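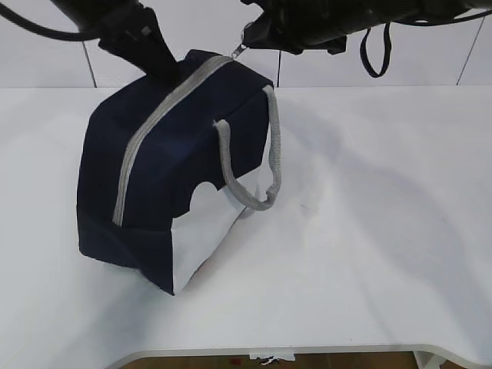 2. What We Tested

Our group reviewed the Skatau two-arm kit, which Polák sells to schools and small labs. We had it on loan for the summer term. The kit comes with two black arms, a gripper for each arm, cables, table mounts and a license for the Isard control software. The price quoted to our department was $2,000 for the academic version, plus $900 a year for software support after the first year.

We were asked to decide if the kit is a good fit for the second-year automation lab. The lab needs a setup that can handle soft items, and the older trainer can't do that well. For our main task we picked a navy blue fabric bag with a gray zipper and a gray carry handle. A bag like this is harder than a box. It leans, the fabric wrinkles, and the zipper moves away when you pull on it.

Search this site Enter keywords Go

2.1 Setup

Unpacking and mounting took one afternoon. The manual covers the mounts clearly but is thin on cable routing. We had to redo the cables on the right arm twice before it could reach across the table without pulling. Calibration is done from the Isard menu and went fine on the first try. We used a plain white tabletop for all bag work so the dark fabric would stand out for the camera.

2.2 Bag task

The task has two parts. In the first, one gripper presses on the top of the bag while the other goes for the zipper. In the second, one arm holds the bag upright by its top and the other stays clear until it is needed. Both parts were driven by hand from the controller. We saved the runs so they could be played back later.

Holding the bag upright was the easier part to learn. The gripper closes with enough force for fabric, and the force limit can be changed in the menu. We left it at the factory setting for the first week and lowered it after that.

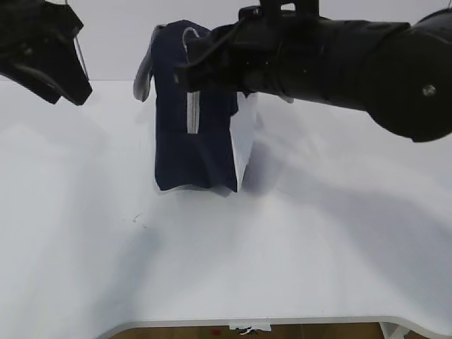
The zipper was slower. The fingers are thick near the base, and it is hard to see past them when both arms are working over the top of the bag. Dulce Magaña did most of the driving in the second week and found that starting with the bag tilted gave her a better angle on the pull. We wrote that into our procedure.

Playback was mixed. A saved run only repeats well if the bag starts in the same place and has the same shape. We put tape marks down for a few sessions, and they helped with position but did nothing for the shape of the fabric.

2.3 Comparison with Clullero

The department also has a quote for the Clullero bench kit. It costs $1,000 less for the first year but has one arm. We did not have one to try, so we compared it on paper only. One arm would be enough for the sorting and stacking labs. It would not cover the bag task as we wrote it.

2.4 Recommendation

We recommend buying one Skatau kit for the October section, with these conditions:

- Ask Polák for a cable routing guide or a short training call.
- Order a set of narrow fingers if they are offered for this model.
- Budget for the support fee from year two.

Open items: we did not test the kit with more than one user account, and we did not measure gripper wear. Both should be checked before a second kit is ordered.

Report submitted 2026-07-15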